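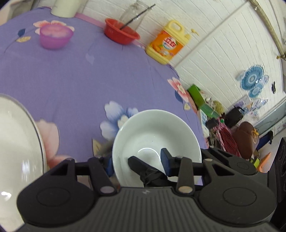 Week 6 handout: gripper at the bowl, kitchen table, floral cloth.

Can a machine do the dishes yet? (Notes to go with the lecture)

14 comments · 37 shares

Okay, so last week I promised we'd get off the factory floor and into somebody's kitchen, and I want to start with the question my aunt asks me every single February when I visit: "So when do I get one that clears the table?" My answer keeps changing a little, but it's still some version of "not this year."

First, a quick recap of the shop-floor side. In the Pavisska case we read, the arm moved the same molded tray from belt to rack, 4000 times a shift. Same tray, same light, same spot to the millimeter. It missed 3 of them – that was a good shift, and people were pleased! But remember what the line crew did for it beforehand. They bolted down the fixtures, they painted the floor, they threw out two kinds of tray that it didn't like. I'd call that a chore the machine can do, yes, with a big pile of human work tucked in underneath.

Now try a table at home. Things are round, shiny, stacked, half hidden behind each other, and sitting on cloth that slides. Glossy dishes are hard on cameras, and I'll keep saying it until the exam. A highlight moves when the camera moves, so the software may decide the edge of the dish has moved too.
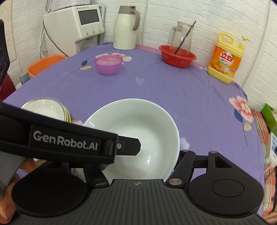 Grasp planning is my own corner of this field, so forgive me if I go on a bit. The question I care about is where two fingertips should go before anything closes. With a single bowl you can pinch the rim, one finger in and one out, and most grippers will manage that on a decent day. A stack is much meaner. Take those smaller white bowls to the left of the big one: the rims sit close together, part of the stack is hidden by the arm, and the planner has to guess how many it's about to lift. Add a window reflection inside the big bowl and you've got a lovely bad afternoon ahead of you (I've had plenty).

So how do people go at it? Mostly with lots and lots of demonstrations. The Zerbridge set we'll use in lab has 2552 clips of table clearing, and we'll train on 2000 and hold back the rest. Please don't peek at the held-back ones, it spoils everything. Kershaw's older approach used hand-written rules, and I still like it for teaching – you can see exactly which rule let you down.

For next time: read the Sokance paper up to the section on soft fingertips, and pick one chore at home. Write down every grasp you make while doing it, including the clumsy ones. One page is plenty. Bring it on paper, the projector in our room is still acting up.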